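Ticket 379: finger closes on the reflection, steel box task
Project: Pledance (hand-held gripper demos)
Status: resolved, write-up in progress
Reading time: 2 minutes

Reported in April from the Drundwood bench. The policy trained on our hand-held demos does well on cardboard and falls over on brushed stainless steel. One finger gets to the metal, then the width estimate drops as if the grasp had closed. Retraining with more demos made no difference.

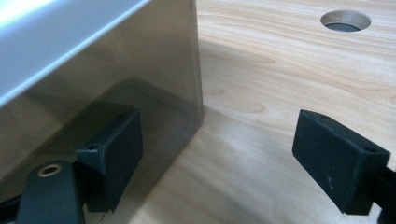

First guess was calibration, so we re-ran it on both tools. No change. Second guess was the exposure setting. Locking it helped a little, but the width was still wrong whenever a pad came close to a flat side.

Then we masked out parts of the input one at a time and watched the estimate, and this was the fun bit! Cover the metal and the error vanishes. Cover the table and nothing happens. 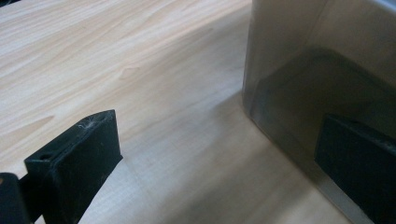

The width estimator looks for dark, blocky shapes and takes the gap between the closest pair. That works nicely on dull surfaces. Polished metal hands it an extra candidate – the big blurry dark patch on the side of the box is the gripper hardware mirrored back, and it sits right by the real finger. Our old code was happy to pair the two.

Fix: we now track each pad from its own side of the view and throw out any candidate with soft edges. On the 79 held-out steel clips, bad width readings fell from 31 to 2. I'm really pleased with that, and the colour of the pads didn't have to change.

Still open: curved metal. Lund branch has the patch, please try it.

Comments (2)

alalmont_bench: Merged this morning, works on our trays too. Brilliant!

gripnotes: Does the soft-edge check slow things down? We run 7 tools off one machine.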